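About Bruvano

We sort out entryways. Shoes, mostly, and then whatever has piled up on top of the shoes.
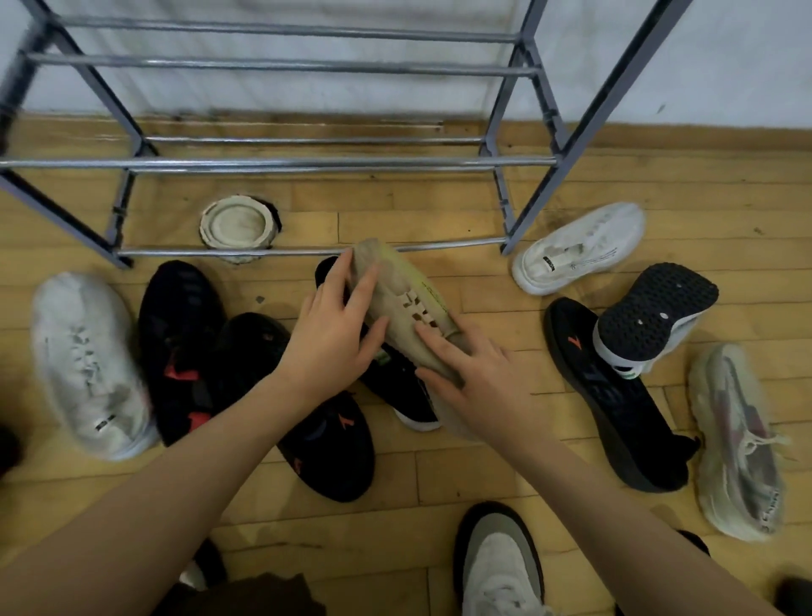 Seidu Sowah wrote to us after his first visit that he had gone 3 years without seeing the floor by his own front door, and could we please tell people to throw out the singles before they do anything else. So, on Seidu's behalf: throw out the singles. If you have one flip-flop and you haven't seen the other since April, it's not coming back.

I started Bruvano out of my apartment, which had a hallway so narrow that two people couldn't take their boots off in it at the same time. I'd been working in the returns room at a shoe store called Agbenyega for years (pairing, lacing, boxing, all day long) and friends kept asking me to come do their closets. Then friends of friends. I put up a one-page site on 28 September 2020 with a phone number on it and a very bad logo, and by that night I had two bookings and a long message from a woman who wanted to argue about boot trees.

We're a small crew now and we've been through 84 homes, plus a dance school and one dentist's office where everybody changes into clogs. A visit is 3 hours. I come with a brush, a roll of paper bags, a damp cloth and a tape measure, and we start by taking everything off the rack. Everything! People always want to leave the top row because the top row is "fine." Then it all goes on the floor in pairs, laces tucked in, and you tell me what you wear. I don't need to know what you paid for it.

After that we wipe the rack down and the baseboard behind it too – you would not believe how much grit lives back there – and the shoes go back one pair at a time. Daily sneakers go low where you can kick them off and grab them. Knit ones get a bit of space on either side, they squash out of shape so easily. Heels hook over the back bar if you've got a bar rack. Kids' shoes go wherever the kid can reach, and I will fight parents on this.

I like bar racks, by the way. Dirt falls through and you can sweep under them. Closed cabinets look nicer in pictures but they do get stinky, and if you already have one I'll drill you some vent holes for no charge. If you need something new, we get our racks from a little workshop called Fetov, and they'll cut one to fit an odd corner. The biggest job we ever did was 67 pairs in a hall closet, two sisters sharing, same size, and neither one would give up a single boot.

What you don't keep goes in the paper bags and I drive it over to Nuteck, where they clean and resole what they can and pass it along. We've dropped off 3000 pairs so far. The van smells exactly how you'd think.

We don't do whole houses, garages or attics. We do coats if they're hanging over the shoes and I'm already there. Umbrellas, sure.

To book, call or use the form and tell me how many people live with you, whether there's a dog, and which way the front door swings. Please don't tidy up before I come.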